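The Fourth Floor

Nidia Usuga had cleaned the fourth floor of the Rodrigues for 12 years when Pritisum put the arms in. In August they moved her to a desk in the basement, next to the linen room, and gave her a chair with a headrest.

Her title was now floor supervisor. Her job was to watch the practice runs before they went out to the real bathrooms upstairs, and mark each one pass or fail. There were 238 in the first batch. Brian Wanyama had the desk beside hers and the third floor.

"You get used to sitting," he said.

"My back doesn't," said Nidia.

The first thing she failed was a run where the arm had put a glass down in the sink. The man from Pritisum, Renato Insaurralde, came to ask her why. The glass was upright, he said, and it wasn't broken.

"Someone will turn on the tap," she said.

He wrote that down. He wrote down most of what she told him. After a while she noticed that the things she said on one shift turned up in the runs on the next, and she began to say less.

Brian noticed too. "Are you saving it up?" he asked.

"I'm thinking about it."

At 3 in the afternoon her old cart went past the door, pushed by a boy from stores who was taking it to the loading dock. Her rubber gloves were still hanging off the handle. She got up and took them, and put them in her drawer.

Then she sat down and opened the next run, a toilet tank with somebody's things left on the lid. The gripper was down near the tube.

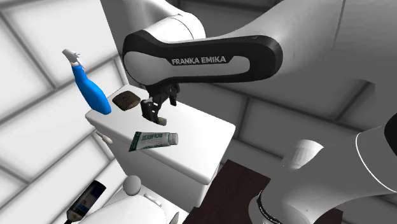
Run 5

She watched it through twice. Renato was standing behind her with his notebook.

"What would you do?" he asked. "With the tube."

She knew what she would do. You left a guest's things the way the guest had them, and you wiped around them, and if you had to lift something you put it back facing the same way. She had taught that to every new girl on the floor, and to Brian – who still did it wrong.

"Is it for the arm," she said, "or for you?"

Renato thought about it. "For the arm," he said.

Nidia opened the drawer and looked at the gloves. Then she shut it and told him, slowly, so he could get it all down.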